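The Night Bus to Bundale

Part One: The Ticket

I won the moth weekend in a raffle! I had never won anything in my life, and I had bought the ticket only because the woman at the Kosura bakery would not give me my rolls until I did. Second prize was a ham. I wanted the ham, to be truthful, right up until the moment the bus came over the last hill and I saw Bundale lying down there in the dusk, with every single light turned off.

They do that for the moths, you see. One night each July the whole town goes dark, and up on the water tower they hang a bedsheet and shine one lamp on it, and everybody climbs the hill to see who comes.

I had packed all wrong. I had good shoes, a book about Roman roads, and no coat. The man at the guesthouse looked at my shoes for a long time and then lent me his boots, which were two sizes too big and the best boots I have ever worn.

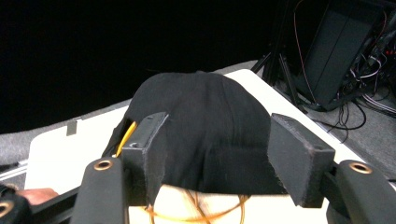
Part Two: The Sheet

There were 300 people on that hill and hardly a whisper from any of them. Children sat on shoulders. A very old man had brought a kitchen chair up the whole slope on his back and then gave it to me, a stranger, and stood.

For a while the sheet was only a sheet. Then a little brown one came, no bigger than my thumbnail, and a sigh went right across the grass. Then a green one – oh, that green, like the inside of a grape – and then so many that I stopped trying to follow them and just let my mouth hang open (a mistake, with moths).

"Wait for the Bilgin," the old man told me.

"What's the Bilgin?"

"You'll know her."

He had seen her first when he was a boy of nine, he said, and then not again for 20 years, and in those years he had moved away, sold pumps for a firm called Flornumix, hated it, and come home. He came up every July with the chair. He told me all of this in a whisper, his eyes on the sheet the whole time.

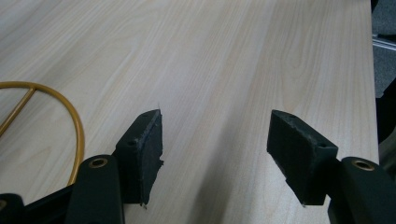 It was past two when the wind dropped. Most of the children were asleep by then, heaped up in blankets. Something passed in front of the lamp, and a shadow as wide as a barn door went sliding over all of us, over the grass and the blankets and my borrowed boots, and the old man took hold of my sleeve.

She landed near the top corner. She was gray and gold and she opened her wings as slowly as a person opening a letter. I could hear her! I didn't know you could hear a moth.

"There," said the old man. "There she is. Hello."

She stayed long enough for the sleeping children to be woken and held up, one after another. Then she walked to the edge of the sheet, on foot, like someone leaving a party, and let go.

I carried the chair down for him. At the bottom he asked what the second prize had been, and when I told him, he laughed so hard that he had to sit in it.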